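Home | Projects | Reports | Staff | Search

Moisture Loss in Loose Vegetables During Retail Display
Bukola Nwosu and Ekene Ekpo
Submitted Monday, December 21, 2020

1. Background
Vegetables lose water through the skin after harvest. The rate depends on surface area, skin thickness, air movement and relative humidity. Sellers at Kulport market lose income twice, through lower weight and through limp stock that has to be marked down. The trial compared two sites, Zelar and Arnen, in August.

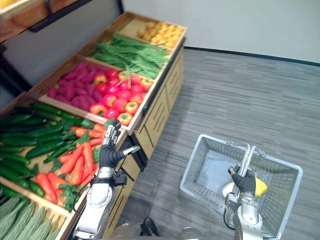 Fig. 1. Tiered wooden produce display with slanted bins.

Samples of 700 g were drawn from each morning delivery. Leafy crops were kept apart from fruiting crops, as their rates of loss differ too widely to be averaged. Sample weights were entered on the sheet before any trimming.

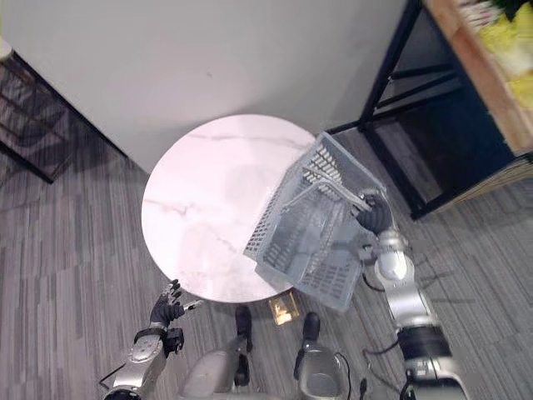 2. Method
Each sample was weighed at opening and again after 4 hours. Relative humidity was held at 80 per cent at Zelar by misting. Arnen was left unmisted and averaged 69 per cent. Peppers were included as a low-loss control. The waxy cuticle of a pepper limits evaporation, and most of the water that does escape leaves by way of the stem end.

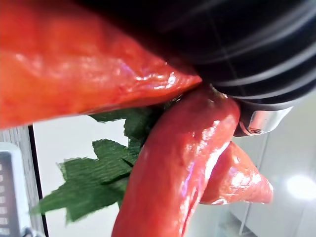
For that reason stems were left on throughout. Samples with split skins were discarded and replaced from the same delivery.

3. Results and discussion
Spinach lost the most weight at both sites and peppers the least. Misting reduced the loss in leafy crops but made little difference to peppers. The Warraich method of correcting for surface water was applied to the Zelar weights. Without it, misted samples appear heavier than they are. 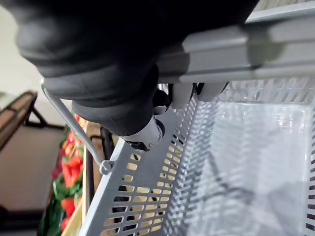

Fig. 4. Grey plastic handle bar.

Air speed was not measured and should be recorded in any repeat.

Contact the department | Copyright 2020 | Back to top
Shares: 4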